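9/26/23, kitchen bench, Masson arm on trial

Second go with the Stumar household kit today. Druriston want our verdict in November, before they decide whether to put it in their hire range, so I'm trying to be fair to it (even though the manual is dreadful and the quick-start card has the joints numbered backwards!).

Started with drawers, as that's what their brochure makes the most noise about. Zonard's software lets you set the push and pull limits per task, which I like a lot. Set it to 10 newtons to begin with, speed at 6 on their scale, and left the grip settings as they came out of the box.
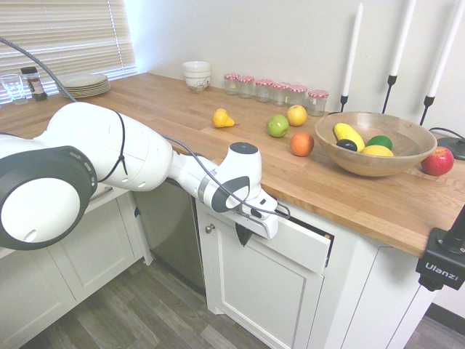
Drawer task, finger down at the top edge, drawer open a few centimetres.

Cable needs a rethink. It's strapped along the top of the arm and then runs over the forearm and hooks round by the handle, and I don't want it anywhere near that handle. Stumar sell a clip set for it, but 100 quid for clips, come on. Will try our own ties first.

The kit is rated for 400 cycles between finger pad changes, so I've started a tally on the inside cover of this book – please add yours if you run it!

Still to do: ask Druriston if the spare pads are in the hire price, redo the zero with the lower speed, and find out what the amber light means. Page 12 says "see page 12".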